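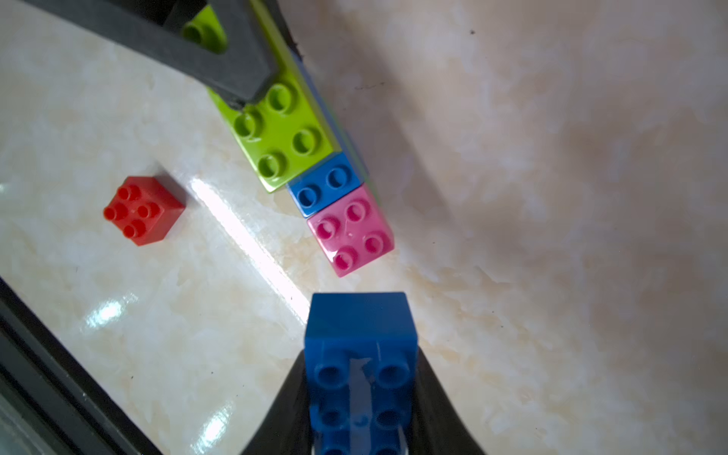
Blue brick, studs facing us, near the pink one.

Week 7: Bricks, joints and a bit of colour

Hi everyone, and welcome back! Grab a tub from the Gekell shelf on your way in (the Leone tubs are fine too, but please don't mix them, the fit is ever so slightly off and I'm the one who ends up sorting them at 9 at night).

We're on joints this week. I love this topic. Look at the studs on a brick for a minute before you build anything. Each stud is a tiny peg, and the underside of the next brick grips it. That grip is called an interference fit, and it's why a stack stays together when you pick it up by one end.

Things I'd like in your notebook:

- a sketch of one brick from the stud side, shaded for gloss
- the same brick joined to another by 2 studs, then by 4, with a note on how each one feels when you twist it
- your guess at where the stack will let go first

Colour counts as well! Strong flat colours like lime, pink and blue let you read a join from across the room, even with a busy pattern behind them. Pink trees and a butterfly on the walls, a mint-green toaster with bread in it on the floor, and your eye still finds the little stack.

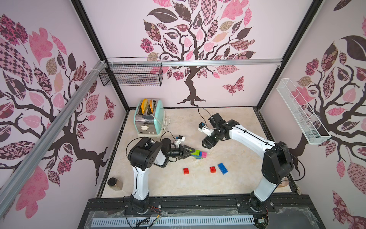
Homework for the Gruvton brief

Build a stack in three colours, no more than 25 bricks, and write 300 words on how it holds together. Marks go to the writing, so a plain little tower is completely fine. Bring it in on a Vinament tray if you can (the grey ones, in the cupboard by the sink) and leave room on the bench for your neighbour's.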